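Home | Club Guides | Kit List | Contact
1 Nov 2025, by the Hollier Robot Club

Section 3: Laying out the floor pick-up task

I've set this up more times than I can remember, so these steps are in the order that works for me.

1. Unroll the black mat on the tiles and leave a clear walkway down one side. Ours is a bit frayed round the edges and it still does the job.

2. Clear the bigger rubbish off the floor. The table can stay as messy as you like (ours always is!) as long as it stays well back from the mat.

3. Bring the robot up to the near edge and lower both grippers until you can see them in the head camera view. 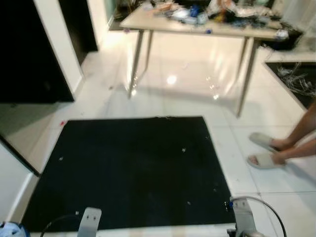
Martens wrote back after the June draft to say that step 3 should come before step 2, as you only find out what the camera picks up once the robot is in place. Fair point, and if you've got a patient partner, try it that way round.

4. Look for glare on the tiles. If there's a bright spot on the mat itself, turn the mat or switch off a light.

5. Open Usora, load task 148 and do one slow practice run before you record anything.

Note: a full set takes us roughly 170 minutes, so charge the Dristix pack the night before.

Caution: keep your feet off the mat while the arms are live, and check the gripper cables have enough slack before each run.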